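教科書ライブラリ > 情報と社会 > 情報セキュリティ入門 > 第5章 アクセス権の棚卸し

第5章 アクセス権の棚卸し ――辞めた人のIDはどこへ行くのか

前の章ではパスワードと多要素認証の話をしました。鍵を丈夫にする話ですね。この章では、その鍵を誰が何本持っているのか、という話をします。地味です。書いている私も、目次を組んだときに「この章、飛ばされるだろうなあ」と思いました。でも、私が仕事で一番冷や汗をかいたのは暗号でもウイルスでもなく、この棚卸しのときだったので、どうかしばらくお付き合いください。

5.0 はじめに、私の失敗から

もうずいぶん前になりますが、アルニク(Arnik)という会社で社内システムの管理を手伝っていたことがあります。旅券や身分証の写しを預かって出張の手続きを代行する「パストスポルト」というサービスをやっていた会社で、つまり扱っているのはまるごと個人情報です。名前、生年月日、顔写真、旅券番号。漏れたら謝って済むものがひとつもない、という職場でした。

ある5月、監査の準備で利用者の一覧を出してくれと頼まれました。簡単だと思ったんです。管理画面のボタンを押せば表が出てきますから。出てきた行数は1,174。で、隣の席のヨーナス・ラハティネンに「うちって社員何人だっけ?」と聞いたら、「400人」と返ってきました。

えっ、と二人で顔を見合わせました。差は774です。一人で複数のIDを持っている人もいるし、機械が使うIDもあるので、人数と行数がぴったり合う必要はないんですよ。ないんですが、それにしても多い。しかも表の上のほうに、私が入社したときの送別会で花束を渡した先輩の名前がまだ載っていて、状態の欄には「有効」とありました。権限の欄は「全顧客データ閲覧可」。あのときの、背中がすっと冷える感じは今でも思い出せます。

さて、皆さんならここでどうしますか。私は慌てて、見覚えのない名前を片っ端から止めました。そして翌朝、夜間の請求処理が止まっていました(当然ですね!)。見覚えのない名前のなかに、請求処理のプログラムが使っているIDが混じっていたのです。叱られましたし、反省もしました。この章に書いてあることの半分は、その反省文みたいなものです。

5.1 この章で学ぶこと

読み終わるころには、次のことが自分の言葉で説明できるようになっているはずです。

・識別、認証、認可の違い(前章の復習を少し)
・最小権限の原則と、それが現場で崩れていく道筋
・利用者ID、特権ID、サービスIDの区別
・入社、異動、退職のそれぞれで何をすべきか
・棚卸しの手順と、記録の残し方

最後の「記録の残し方」は試験にはあまり出ません。でも実務に出た人から一番よく質問が来るところなので、5.6節でしつこく書きました。

5.2 権限はなぜ増えるのか

権限というのは、放っておくと増えます。減る方向には、まず動きません。理由を考えてみると、わりと単純です。

権限が足りないと、人は困って声を上げます。「ファイルが開けません」「今日中に必要なんです」と電話が鳴る。だから足されます。ところが、権限が余っていても困る人がいないんですね。本人は余っていることに気づきもしないし、気づいたとしても、わざわざ「これ、もう要らないので外してください」と言ってくる人は相当まじめな人です。私の経験では、エッリ・ペソネンさんという経理の方がただ一人、異動のたびに返却の申請書を書いてきてくれました。いまだに尊敬しています。

こうして、異動するたびに前の部署の権限を背負ったまま次の部署へ移る人が出てきます。営業から経理、経理から総務と渡り歩いた人が、気づけば発注も承認も支払いも一人でできる状態になっている。この現象を「権限の累積」と呼びます。英語では privilege creep といって、creep は「じわじわ這う」という意味です。うまい言い方だと思いませんか。

問題は、その人が悪い人かどうかではありません。善良な人のIDでも、盗まれれば同じことができてしまいます。攻撃する側から見れば、累積した権限を持つIDは一本で何枚もの扉が開く鍵束です。だから、鍵束を細くしておく。これが最小権限の原則の、いちばん素朴な説明になります。

5.3 三種類のIDを区別する

ここで言葉を整理しておきましょう。

利用者IDは、生身の人間が日々の仕事で使うIDです。一人にひとつ、貸し借り禁止。これが守られていないと、後で記録を見ても誰の操作かわかりません。

特権IDは、設定を変えたり、他人のIDを作ったり消したりできる強いIDです。管理者本人も、メールを読むときにこれを使ってはいけません。面倒でも使い分けます。

サービスIDは、プログラムや装置が使うIDです。私が止めてしまったのがこれですね。人ではないので退職もしませんし、異動もしません。そのかわり、作った人が退職すると由来がわからなくなります。「svc_batch02」とだけ書かれたIDの正体を突き止めるのに、丸二日かかったこともあります。

サービスIDには必ず、人間の責任者を一人ひもづけてください。部署名ではだめです。部署は改編で消えますが、人なら後任に引き継がせることができます。レサネン(Räsänen)という物流の会社に呼ばれたときは、責任者欄がすべて「情報課」になっていて、その情報課は前の年に廃止されていました。
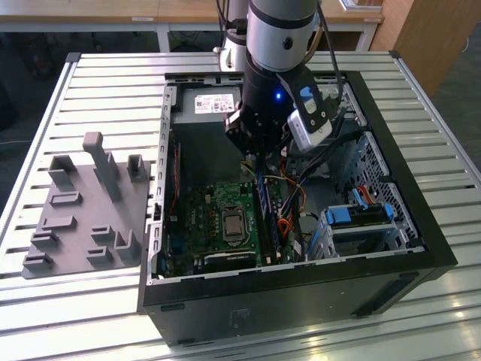

第2巻 第5章 118ページ

5.4 棚卸しという作業

棚卸しという言葉は、もともとお店の在庫を数えるところから来ています。帳簿にある数と、棚にある数を突き合わせる。IDの棚卸しもまったく同じで、突き合わせる相手は人事の名簿です。

大事なのは、システム側の一覧だけを眺めて判断しないこと。私が最初に失敗したのは、まさにここでした。自分の記憶を名簿がわりにしてしまったわけです。人事の名簿、委託先の名簿、サービスIDの台帳。この三つをそろえてから、はじめて照合にかかります。どれにも載っていないIDが「持ち主不明」で、いきなり消さずに、まず利用記録を調べ、関係しそうな部署に問い合わせ、それから一時停止にします。削除はそのずっと後です。

どのくらいの手間なのか、と聞かれることがあります。ブレリエール(Brerier)で棚卸しをしたときは、対象のIDが2,625ありました。責任者のアデリノ・エンリケスさんは、これを一度にやろうとはせず、特権IDから先に片づけ、次に退職者、その次に委託先という順に進めました。強い権限から手をつけるこのやり方は、時間が足りなくなっても危ないところは終わっている、という点でとても良くできています。5.5節の手順は、ほとんどこの進め方をなぞったものです。

逆に、うまくいかない例も挙げておきます。各部署の上長に一覧表を配って「問題なければ丸をつけて返してください」と頼む方式です。これ、ほぼ全部に丸がついて返ってきます。忙しい人に「問題なければ」と聞けば、問題はないことになるんです。聞き方を変えて、「この人は今もこの仕事をしていますか」「最後に使ったのはこの日ですが、まだ必要ですか」と、一件ごとに事実を添えて尋ねると、答えがぐっと具体的になります。

考えてみよう

自分が通っている学校や職場で、使えるシステムをすべて書き出してみてください。そのうち、この半年で一度も使っていないものはありますか。もしあれば、返却の窓口はどこにあるでしょうか。窓口が見つからなかった人は、それをノートに書いておいてください。5.7節の演習で使います。

では次の節で、実際の手順を入社の日から順番に追っていきましょう。

カテゴリ:情報セキュリティ / アクセス管理 / 教科書本文

関連する章
・第4章 パスワードと多要素認証
・第6章 ログを読む、ログを残す
・第7章 委託先とのつきあい方
・付録B サービスID台帳の記入例
・用語集(さ行)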